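Home Projects Papers Data Contact
Filed under: Robot handling, good practice
Last updated: Tuesday, August 18, 2026

3.2 Grip rules for bathroom items

I'll own up, our first rulebook at Drostuvcombe was a mess! It ran to 2,076 words and hardly anyone at Citham read past the grip section (I didn't always either). We've cut it to 1,028, and the rule I care about most is still rule 7: take a tube between both pads, crimped end up, with the markers on the fingers in plain view.
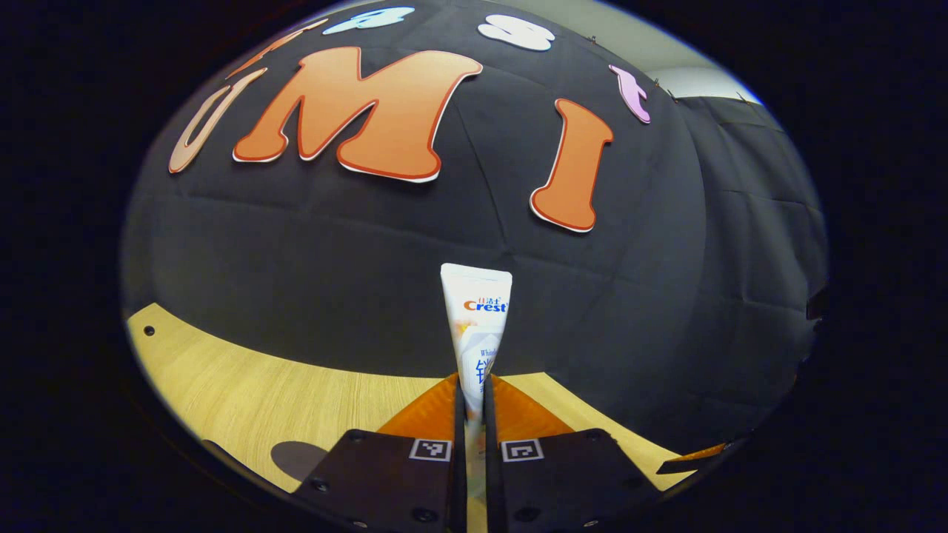

3.3 Leaving the table fit to check

Ravn and Gamon, our two sites for the May round, used to end a run however they liked – fingers closed, fingers over the goods, anything went – and I spent ages arguing over what counted as finished. So we wrote it down. An end state has the fingers apart, one each side of the cup, and the tube and brush both upright in it. If either one leans on a finger, I score the run as unfinished, and yes, I've had complaints (see Section 5).

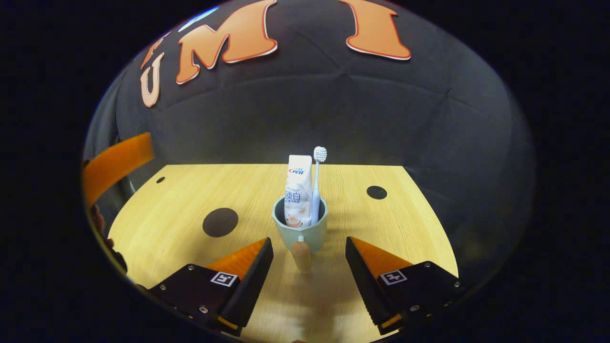 Figure 2. Toothpaste and toothbrush in the cup, with a gap between the fingers.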